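Notebook, labor standards reading group, 09/02/2026
Entry by Sunita V.
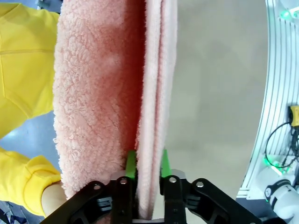 Pink towel in the gripper, folded, held at the lower edge.

Read the Omberg draft on piece rates again. Still not convinced. They claim 2,092 pay records, but the appendix only explains how 6 of the sites were chosen. Rattana says the rest were picked the same way. Maybe. I'd like to see that written down by whoever did the picking.

Main trouble is the word "consultation." The draft counts any notice pinned up before a rate change as consultation with workers. By that test nearly every employer passes. Buppha looked up how Gallberg used the term in the older survey and it meant a meeting with minutes. So the two sets can't be compared, and the chart on the second page compares them anyway.

Also the notice period. Text says up to 21 days, table heading says 21 days. Those are different claims. If a site gave two days it goes in the same column.

Wichai thinks I'm being hard on them and that the direction of the result is probably right. Could be. A probably right direction is not much use to someone arguing a case.

Jintana's coding of the dismissal clauses: went through the first batch, agree with most. Don't agree with "implied consent" as its own code. Two of us read the same clause and put it in different places. Either define it or drop it. Left a note in her copy.

To do
- ask Omberg for the site selection notes (again)
- recode consultation, strict version, see what's left of the chart
- Stundumen contract translations, still waiting, don't cite until checked
- Buppha to send page refs for Gallberg

Not signing off on the summary before the recode.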